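Re: Shelf life of opened developer at Fornwood

Print this message | E-mail this message
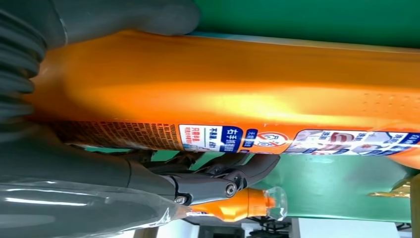

Xuelian Qin wrote:

> The Jeranstead notes give six months for a part-used bottle of
> concentrate, the Latudix sheet gives four. Our last batch was opened
> in June and the test strip came out thin. Is it the age, or the
> water? I mix 400 ml at a time and leave the rest in the bottle.

Age, most likely. Tap water at Fornwood has been steady and your fixer shows no trouble. What matters more than the date is the volume of air left above the liquid. A bottle that is two-thirds empty goes off much faster than a nearly full one, whatever the sheet says.

I ran a comparison on the same film, 400 ml working solution, 20 degrees, same agitation. Fresh concentrate needed 444 seconds to reach normal contrast. The part-used stock was still thin at that time and needed roughly 163 seconds more — and the shadows never quite came up. Extending the time will rescue a test roll but I would not rely on it for anything else.

Suggested practice:

- Decant into small glass bottles on the day of opening, filled to the neck.
- Write the opening date on each one.
- Run a clip test before any film that matters.

Stergiou's table of times assumes fresh stock, so do not correct from it. I can post my density readings on Sunday if anyone wants them.

Related messages
Fixer capacity with tabular films
Glass or plastic for stock solutions
Re: Thermometer drift
Stop bath: water or acid?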